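Rinsing and Grading Coloured Aquarium Gravel

Last revised 2026-05-30 by Elango Menon

Applies to: coated gravel, mixed colours, 3 mm nominal. Not suitable for planted substrates, coral sand or crushed shell.

Coated gravel is supplied with dust from the tumbling process and a small quantity of chipped coating. If it goes into the tank unrinsed, the water will cloud and the filter sponge will need cleaning within a day or so. The procedure below treats one bowlful at a time. Larger batches rinse poorly because the stones at the bottom do not move.

What you need

A wide bowl with a smooth interior, in a pale colour if possible
A small scoop or cup
A fine kitchen sieve, mesh smaller than the gravel
A bucket kept for aquarium use only
An old towel
Kitchen scales reading to 1 g
Cold tap water

Do not use soap, washing-up liquid or bleach. Do not use hot water. Some coatings soften above hand temperature, and softened stones stick to one another as they cool.

Step 1. Weigh the dry gravel

Put the empty bowl on the scales and set them to zero. Add gravel until the scales read no more than 2000 g. Write the figure down. It is compared with the final weight in step 6.

Step 2. Dry inspection

Set the bowl on a table in good light. Turn the gravel over with the scoop and take out anything that does not belong: oversized stones, flat flakes, pieces with exposed sharp edges, stones fused in pairs. A larger pebble in the same colour as the mix is usually harmless and can be kept for decoration. Remove it if you keep goldfish, which pick up gravel in the mouth.

Tilt the bowl and let the pile slide to one side. Fine dust collects along the lower edge of the interior and is easy to see against a light colour. In a dark bowl it is easily missed.

Step 3. First rinse

Tip a third of the bowl into the sieve. Hold the sieve over the bucket and pour water through it slowly, shaking from side to side. Do not rub the stones against the mesh. Continue until the water leaving the sieve runs clear, then repeat with the remainder.

Faint colour in the first pour is normal. If the water is still coloured after 9 pours, the coating is not fast and the gravel should not be used in a tank. Return it to the supplier. I have had this with one bag of Grotau red; the blue and green from the same order were sound.

Step 4. Soak

Return the gravel to the bowl and cover it with cold water to a depth of two fingers. Leave overnight. In the morning check the surface for film and smell the water. There should be neither. A plastic or solvent smell calls for a second soak in fresh water, and rejection if it persists.

Step 5. Drain and dry

Drain through the sieve and spread the gravel on the towel in a single layer. Drying is only necessary if the gravel is to be stored or weighed. For immediate use, go to step 7.

Step 6. Second weighing

Weigh the dry gravel again. Allow for any stones removed in step 2. A loss of a few grams is dust. Anything much larger suggests that coating has been shed or that the sieve is too coarse.

Step 7. Placing in the tank

Lower the gravel in with the scoop and release it close to the base glass. Pouring from the rim can chip the glass and will mix the colours unevenly. For a uniform mix, stir the bowl before each scoop, as small stones work their way down and the colours separate if one is slightly smaller than the others.

Storage

Keep spare gravel dry in a lidded tub. Label it with the supplier, the colour and the date of rinsing. Gravel put away damp will smell and has to be rinsed again from step 3.

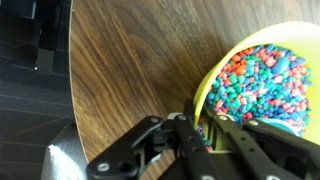
Mixed red-orange, green and blue gravel in a tilted yellow-green bowl, with one larger blue pebble near the top of the pile.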